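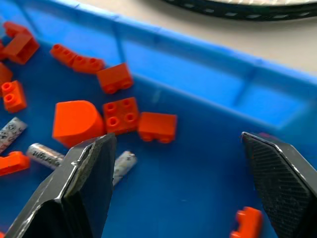

Geert Hendriks asked whether compression boots do anything for sore legs that a walk and a good night's sleep wouldn't. Fair question, and he's the third person to ask me this month, so I'll answer it in a thread.

First, what they are. You put your legs into two long sleeves that zip up to the hip. A pump fills the sleeves with air one section at a time, starting at the foot, then lets the air out and starts again. You lie there and it squeezes you.

I've been going to the Clelden clinic for this since the winter. I run, I stand all day at work, and my calves get heavy by the afternoon. No injury, no diagnosis. Keep that in mind when you read the rest.

A session at Clelden is 40 minutes. They take your blood pressure the first time and ask about clots, heart trouble, recent surgery, skin problems and numbness in the feet. If you say yes to any of it they send you back to your doctor before they'll book you.

I was annoyed by the form at first. Then Nithin Marar told me he'd had a clot in his leg after a long flight and was told to stay out of the boots completely until his doctor cleared him. So fill in the form properly.

The pressure is adjustable. I started on level 4 and now use 6. Higher is not better. At the top setting my toes tingled and the tech turned it down right away. Tingling or pain means speak up.

What I notice: my legs feel lighter that evening and usually the next morning. By the second day I can't tell the difference. My running times haven't changed.

What I don't notice: any of the things on the poster in the waiting room. It mentions toxins and cellulite. I asked the tech about the toxins and she said she didn't write the poster.

Satish Naidu wants to know about buying a set for home. The Burnitz ones feel closest to what the clinic has, but the clinic-grade set is 3,000 dollars. I'm not paying that for legs that feel nice until breakfast. There are much cheaper ones and I haven't tried them.

If you do buy, check the inside length of the sleeve against your own leg. I'm tall and the standard size at Clelden stops well short on me, so they keep a long pair in the back. You have to ask for it when you book.

Wear thin long pants or leggings. Empty your pockets. Go to the bathroom first, you can't get up once you're zipped in.

If your legs are swollen and not just tired, or one is swollen and the other isn't, don't book a session. See a doctor, and if it came on suddenly do it the same day.

So Geert, for you, with normal tired legs: try one session and see. The walk is free and I'd still do the walk.

I have two visits left on my card and they run out in June. I'll post again if anything changes.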